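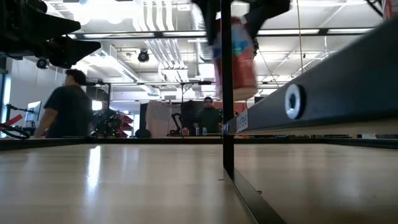 My sister said the drinks should have been sorted out before anyone came, and that Dad would never have left it so late. She was on the phone from Tamovthorpe, 227 miles away, so I let her say it.

We had the hall at Plimville until five. I had bought 32 sandwiches and forgotten cups. There were cans, though, and people could drink from those. I wiped the table down and started again from the left.

He used to buy the red ones on the way back from the Adeleke yard, one for each of us, and we had to finish them before the house came into sight. My sister was always last. She held hers in her lap and pretended it was empty.

I asked her if she remembered that.

"It was lemonade," she said.

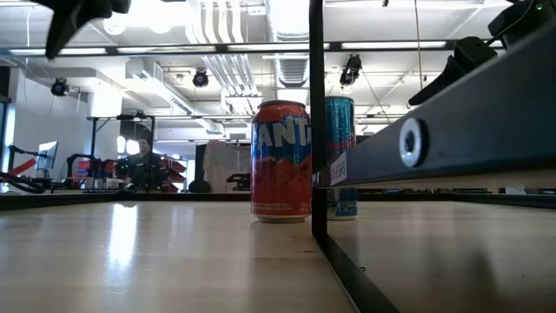
The red can and the teal one, Plimville, May.

I didn't argue. She asked what else there was and I told her - a teal one, I hadn't tried it. She said to keep one back for her. I put it in my coat pocket and went to find the bread knife.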